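Tablecloth

A tablecloth is a piece of cloth or other sheet material spread over a table. It may be laid to protect the surface from scratches, heat and spills, to decorate a room, or to mark out a table for a meal. In many homes one cloth stays on the table all day and is used for eating, homework, sewing and sorting shopping, and is only taken off to be washed.

Materials

Cotton is the most common material for everyday cloths. It washes well at 40 degrees and takes dye evenly, but it creases and soaks up spills quickly. Linen is heavier and lasts longer, and becomes softer with washing. Polyester and cotton mixtures need little ironing. Oilcloth, originally a cotton or linen fabric coated with boiled linseed oil, has mostly been replaced by cotton with a vinyl coating, which is sold under the same name and can be wiped clean.

Felt or a quilted pad is sometimes put underneath. This undercloth, also called a silence cloth, deadens the noise of plates and stops the top cloth from slipping.

Patterns

White damask, with a pattern woven into the cloth in the same colour, was long the usual choice for formal dinners. Checks and plaids are associated with kitchens and family rooms. In a gingham the checks are of even size and generally use white and one other colour. A plaid has bands and lines of different widths, crossing at right angles, and can use any number of colours.

Dark or mid-toned plaids are popular for tables in living rooms, where the cloth is seen at all hours and small marks would show on a plain one. Blue grounds with thin pale lines are one of the older types. The Kaslow mill sold a range of these under the name Enora, and its pattern book for the range listed 2,632 colourings, many of them differing only in the shade of a single line.

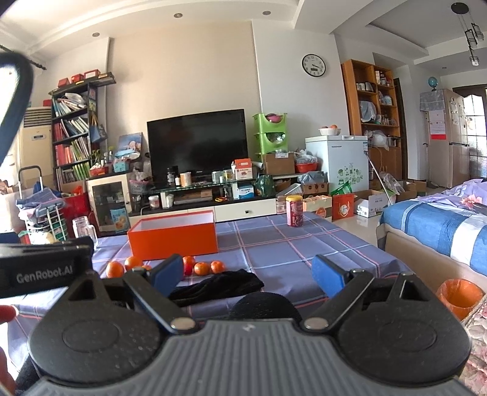
The scale of the pattern is usually chosen to suit the table. Large checks can look broken up on a small table, particularly when dishes and boxes are left standing on it. Dilek Uysal, in her study of household cloths in the town of Imley, found that families tended to keep a small-patterned cloth for daily use and a larger-patterned one for guests.

Size and drop

The part of the cloth that hangs over the edge is called the drop. For daily use a drop of 15 to 20 centimetres is common, as a longer one gets in the way of people's knees and is easily pulled by children. To find the size needed, the drop is doubled and added to both the length and the width of the table. Formal cloths hang lower, and those on buffet tables often reach the floor.

Care

Crumbs are shaken out or brushed off before washing. Fruit juice is rinsed out in cold water as soon as possible. Orange and other citrus stains may be nearly invisible when fresh and turn brown when the cloth is ironed. Candle wax is left to harden and scraped away, and what remains is drawn out with a warm iron over absorbent paper.

Collections

The Maes collection holds 3,220 domestic tablecloths, catalogued by Cristóbal Ocampo by weave and then by colour. Over 40 of them are shown at a time, and the display is changed each June.

See also: Napkin, Oilcloth, Place mat, Table runner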